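Nesting (tableware)

Nesting is the storage or carrying of bowls, dishes and cups one inside another, so that a set takes up little more room than its largest piece. The term covers both sets made for the purpose, in which the pieces step down evenly in size, and mixed stacks put together from whatever a household owns. It is distinct from plain stacking, in which flat pieces of the same size rest on top of one another.

Geometry

Whether two bowls nest depends on the slope of the wall, the width of the foot and the thickness of the rim. A bowl with a flared wall accepts a slightly smaller bowl of the same shape and leaves a narrow band of the outer one exposed. Straight-sided bowls need a greater difference in diameter and tend to bind if the fit is close. The distance by which each added piece raises the stack is called the stacking height – in thin metal it is small, in stoneware it may be several times the wall thickness.

The Brorkell pattern, sold as a set of 7, is often used to illustrate an even step. Its smallest bowl holds 200 milliliters. The later Vura pattern kept the same profile but added a rolled rim, which raised the stacking height and made the bowls easier to separate.

Materials

Steel, enamel, glass, ceramic and plastic are all nested in ordinary use. Hard glazed surfaces can be marked by bare metal, and glazed feet left rough by the kiln can scratch the piece below. Paper, felt or cloth liners are placed between pieces of value. Two close-fitting bowls put away damp may hold together by suction and are usually freed by a slight twist.

Mixed stacks

Mixed stacks follow size before material. The largest bowl goes at the bottom and each smaller one is set inside it, with the rims kept level where possible. Color is a practical aid in such stacks: with a stainless-steel bowl on top, a blue band below it and a red bowl with a pale rim outermost, the layers can be told apart without lifting anything. Dishes with an angular rim, such as the white one with green leaf-like motifs set apart on the left of the mat, are generally stored with others of their own shape. 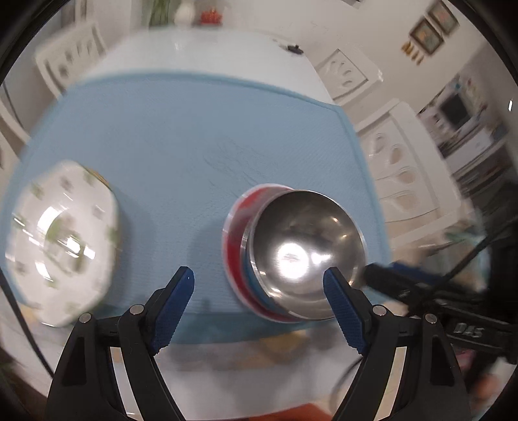 Surface protection during sorting is normally provided by a mat or folded towel. A mat suited to the work is large enough to hold the stack and the loose pieces side by side, and the light-blue type with rounded corners and a slightly raised border gives a finely ribbed surface to set them on. Siddiqui mats, made in a similar size, have a smooth face and are wiped clean after use.

See also

Stacking height
Mixing bowl
Skarach rack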